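**2024-03-23 — Plekby set, green table**

Entry covers the tableware for the Drundgate order: sorting, layout on the cloth, and condition of the pieces. It continues the August inventory, which listed the set as Halliday pattern throughout. That listing requires correction, as noted further on.

The square table was prepared with the dark green cloth. The cloth is to remain the standard ground for all color work in this room. The white floor tile was tried last year and washed out the lighter blues, and the reds came out inconsistent between sessions. Green holds both ends of the range acceptably.

Pieces were placed without a fixed grid. Overlap is permitted at this stage, and cups may lie on their sides. 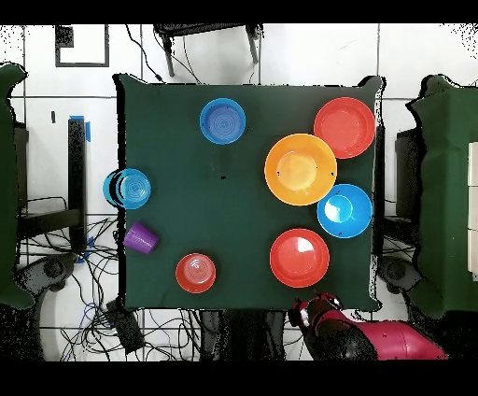
Color names remain the principal difficulty. The inventory sheet uses "red," "coral" and "tangerine" for pieces which colleagues at Drundgate enter simply as red or orange. From this entry forward the following terms apply:

- red-orange, for the large shallow pieces with a broad rim
- orange, for the warmer bowls, including any previously entered as yellow
- blue, with "light" or "bright" added only where two blues must be told apart
- purple, for the cup

"Tangerine" is withdrawn. Sheets already filed need not be amended, but a note should be attached to the cover page.

There is a second matter of form. The red-orange pieces have been entered as plates on some sheets and as bowls on others, depending on who was writing. Both words will be accepted until the Eveck catalog arrives. The catalog gives a rim height for each item and should settle the question. Allow 12 working days for delivery.

Glare was recorded on several pieces, chiefly on the inner surfaces. The overhead light is too direct for the glossier plastic. A diffuser has been requested — the same request was made in August and should be referenced by the person following it up. Until it is fitted, color readings are to be taken from the rim and never from the well. 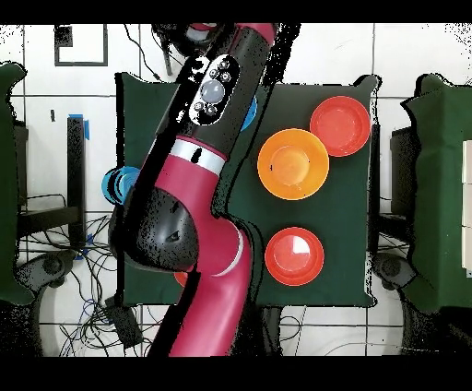

*Right side of the table: two red-orange bowls with the orange bowl between them, nearer the upper one.*

Several blue pieces show concentric ridges on the inside. The ridges collect dust and should be brushed before the cloth is laid, as wiping them in place leaves lint from the cloth in the grooves. The soft brush is in drawer 5. It should be returned there.

The Halliday listing is in error to the extent that Halliday supplied only part of the set. The remainder came from Eveck under a separate order, shelf reference 34. The two makes may continue to be used together, but they must be stored apart. Shelf labels to be reprinted.

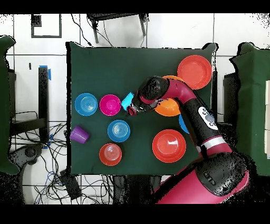
*Bowls and two cups on the green cloth. Purple cup at the far left, lying slightly over the table edge.*

Placement near the edge is acceptable for layout work. For weighing, all pieces are to be brought in at least 2 inches from the edge.

The cloth has faint creases. Press before next use, low setting, reverse side up. Small dark spots near the middle to be checked against the spare cloth — if the spare is clean, exchange them and send this one to the laundry with the Plekby linens.

Outstanding:

- diffuser request, follow up
- shelf labels, Halliday and Eveck
- cover note on color terms, copy to Drundgate
- confirm whether the cups belong to the same order as the bowls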